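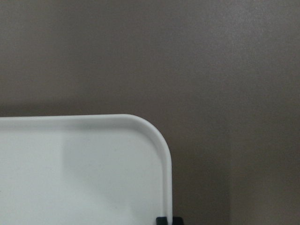 Pendell rabbit tray - review after one summer

Quick one because I keep getting asked. I bought this tray in May and it's been on the go ever since, so here's what I think, typos and all, I'm typing this between loads of laundry.

What it is: a small serving tray. Pale, rectangular, rounded corners, a raised lip all the way round. "Rabbit" in gray cursive up near one corner, and down in the other a little line-drawn bunny with a speech bubble that says "hi~". That's the whole design. I got mine from the Pendell shop in Besterwood, the one next to the bus station, where they had a stack of them by the register and I'd gone in for lightbulbs.

Not a paid review. Bought with my own money, still got the reciept somewhere.

The lip

Best part. Low, but it does its job. I carry cups up the stairs every morning and a slopped mouthful stays on the tray and off the carpet. I've had trays with no edge at all (why do these exist) and trays with an edge so tall you can't slide a plate off sideways. Pendell got this one about right. You can get your fingers under it too, though from a flat table you do have to tip it a touch first. No handles. If you want handles look elsewhere.

Rounded corners are good for two reasons. One, wiping. No crumbs wedged in a tight angle, you just go round with the cloth. Two, hips. My old tray stuck out from the counter and got me every single time.

Cleaning

Easy. Warm water, drop of dish soap, done. Coffee rings come off if you get them the same day. I left a tea ring on over a long weekend and that took baking soda and some swearing. Turmeric - don't. There's a faint yellow patch on mine now that I've decided to live with, you only see it by the window.

I haven't put it in the dishwasher. The leaflet says top rack only and I don't trust a bottom-heavy plate rack next to it anyway. Bunny hasn't faded so far and neither has the lettering, and I'm not gentle with the scrubby side of the sponge.

Scratches: yes, a few. Fine ones. From the bottom of an unglazed mug mostly. They show when light comes in low, otherwise no.

What I use it for

Breakfast, obviously. But it's spent most of the last few weeks as a craft tray. I cut felt for kids' badges and ornaments and the pieces get everywhere, so now they get sorted on the tray and the uncut stuff lives in a stack beside it.

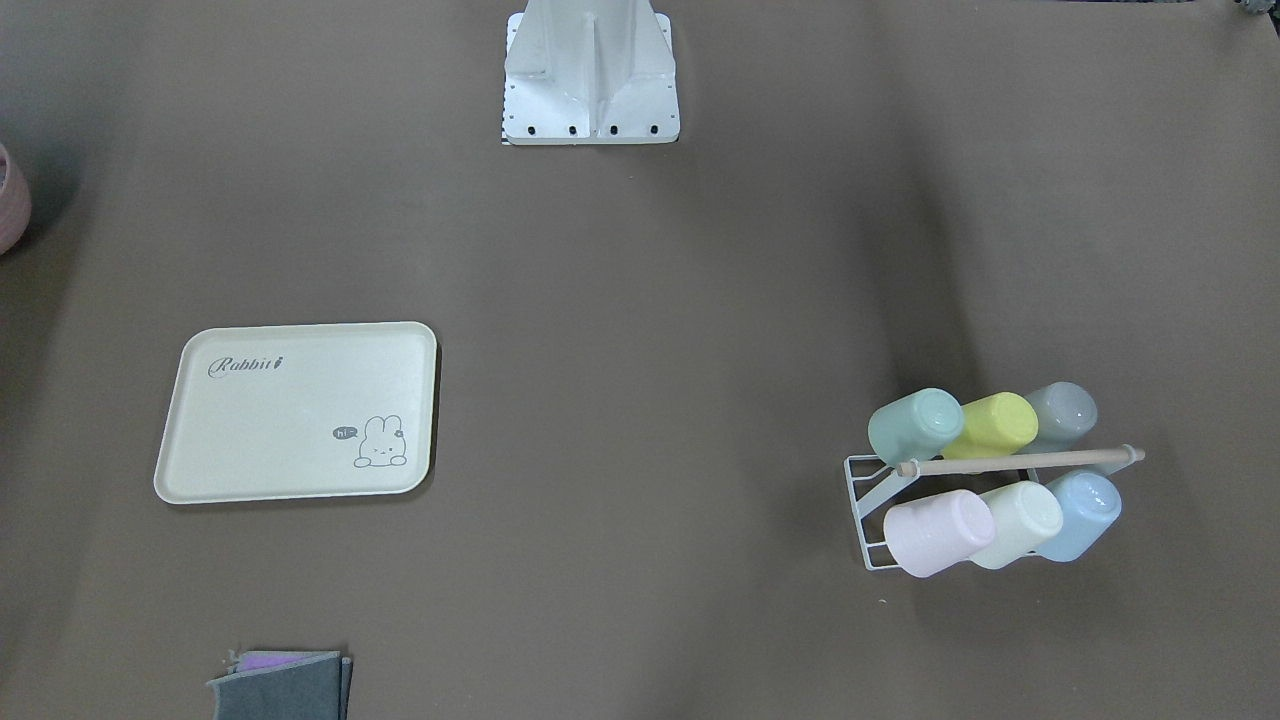
Szabolcs Szilágyi wrote in under my last post to say he does the same with beads and that I should have told people how slippery it is. Fair point, so I'll say it. It's slippery. Anything round will roll until it meets the lip. His fix is a square of felt laid in the bottom, cut a bit small so it doesn't ride up the sides, and I've copied him. Works for pins, works for buttons, works for cups if you don't mind washing felt. He also thinks the drawing is a waste if you cover it up. I told him to cut a bunny-shaped hole. No answer yet.

Dark felt is worth the extra fuss by the way. Light felt on a light tray and you lose everything you put down.

On the table

It sits flat. Sounds like nothing but my previous one from Ondieki rocked from the day I unwrapped it and I folded a lot of cardboard under that thing. This one I can write on. I've used it as a lap desk on the couch, fine for a postcard or a shopping list, too small for a laptop.

I like a cloth underneath on the good table. Plain brown sheet, nothing fancy. The pale tray looks nice on brown, and it doesn't skid on cloth the way it does on bare wood. Wrinkles in the cloth will tip a full glass though, so smooth it out first. Learned that one with grape juice.

Color

A thing to know before you order online. It changes with the light. Evening lamp, it's cream. Gray morning, it's white, a bit cold even. The website calls it "milk" which could mean anything. If you're matching it to other dishes take one of them with you to the store.
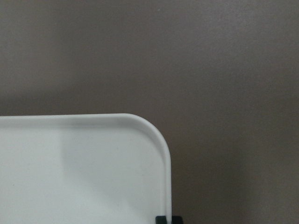 A reader signing as Nevesau disagrees and says hers is plain white in every room of the house, no cream in it whatsoever, and maybe my bulbs are the problem. Could be! I did buy the cheap ones. She also mentions hers arrived with a dent in the rim and was swapped without any argument, good to hear.

Stuff I don't like

Sticker on the back. Huge, and the glue stayed behind. Cooking oil and a thumbnail, give it ten minutes.

Only one size. I'd buy a bigger one tomorrow. Two dinner plates will not go on this side by side.

It's loud. Put a spoon down at six am and the whole house knows.

And no way to hang it up, so it leans behind the bread bin and falls over when the fridge door shuts hard.

Would I buy again

Yes. Did, in fact - second one went to my sister, who keeps her keys and mail on it in the hall and has never once put food on it. 4 stars out of five. The missing star is for that sticker.

Updated October 2025, added the bit on turmeric and fixed teh shop location.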